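Minora Woodworking Forum > Shop Projects > Tables and Benches

Maple play board on a pegboard table - seams opening up?

grainline_pete
Posts: 326

Board is maple, made up in panels, and it sits flat on the blue pegboard top in the back of the shop. Most of the shape blocks are lined up along the back.

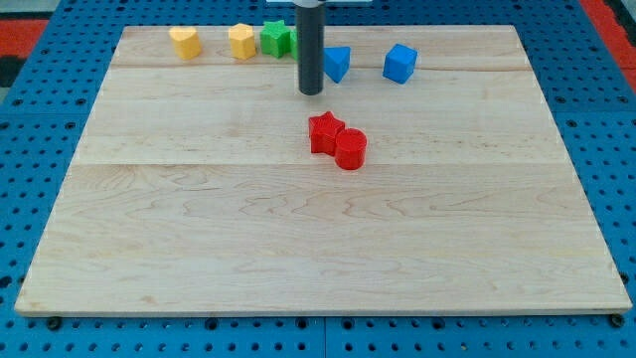 My question is about the seams. There are two, one toward the back and a more obvious one across the middle. I can feel the middle one with a fingernail. Blocks catch on it when the kids push them across. I glued it up in August with Stadoto yellow glue and finished it with two coats of oil. Should I plane it down, fill it, or cut it apart and start over?

tullamore
Posts: 1,412

Don't fill it. Filler in a seam on a board that gets used flat will crack out by the next heating season and you'll be picking crumbs out of the carpet. Get a card scraper and work across the seam at a slant until your nail stops catching. Ten minutes.

oakhollow
Posts: 370

Before you scrape anything, find out if it's a gap or a step. Lay a straightedge across it. If one panel is higher than the other, scrape. If both sides are level and there's a groove between them, the joint is letting go and scraping won't help you at all.

grainline_pete

Straightedge rocks a little on the middle seam. The back one is flat. So a step, I think.

oakhollow

Then tullamore is right, scrape it.

sandbar9

I would use a random orbit sander with 120 and then 180. A scraper on wavy maple is asking for tearout if you haven't done it much. I ruined a serving tray that way.

tullamore

A sharp scraper doesn't tear out. A dull one does. An orbital will dish the softer spots and then you have a wide shallow dip in place of a small step. On a board where kids slide things around they won't care, but I would see it every time I walked past.

sandbar9

Put a hard pad on it and it won't dish. We've had this argument in the workbench thread already.

mrs_dovetail

What is holding the board to the pegboard? If it's screwed down tight all the way around, that could be your problem. Maple moves a fair amount across the width and something has to give. Ours is held with loose bolts in oversize holes and it has stayed flat through three winters.

grainline_pete

Four screws from underneath, one near each corner. I did not use oversize holes. I drilled them to fit.

mrs_dovetail

Take the screws out and leave it alone for a week before you do any scraping. It may come back most of the way without help. Then slot the holes across the grain, use washers, and snug them by hand.

oakhollow

Agree with this. If you flatten it while it's under stress you'll have a step going the other way when you let it loose.

tullamore

Fair point, I should have asked about the mounting first. Still scrape it afterward.

quillback

Slightly off topic but where did the blocks come from? My daughter teaches preschool and is looking for shapes that stand up by themselves. The star is nice.

grainline_pete

The star and the others came in a mixed bag from Yook. I've lost the receipt so I can't tell you the price. There are pentagons in there too. They stand fine if you set them on a flat side.

quillback

Thanks. She bought the Skurkine ones last year and the paint chipped at the corners.

mrs_dovetail

One thing on the finish. If it's plain oil, wait until the flattening is done and then oil the whole board, both faces. If only the top got oil the first time, that would add to the movement as well.

grainline_pete

Only the top. I didn't think anyone would see the bottom.

sandbar9

That'll do it. Oil the underside.

tullamore

I don't think oil slows moisture enough to matter one way or the other. Film finish, yes. Oil, hardly. But it does no harm.

mrs_dovetail

I have always done both sides and I'm not going to stop now.

grainline_pete

OK. Screws came out this evening after supper. One of them was tight enough that I needed the long driver. The board moved a hair when the last one let go - I could hear it. I'll leave it sitting on the pegboard and check with the straightedge in a week.

oakhollow

Put stickers under it so air gets to the bottom. Pegboard has holes but not enough of them to count on.

grainline_pete

Have some half inch strips left over from the glue-up. Will use those.

grainline_pete

Update after eight days. The middle seam is about half what it was. I can still feel it but the straightedge barely rocks. Slotted the holes this morning, and I have a scraper on order. Will try it on an offcut first.

tullamore

Burnish the edge before you use it. They don't come ready out of the package.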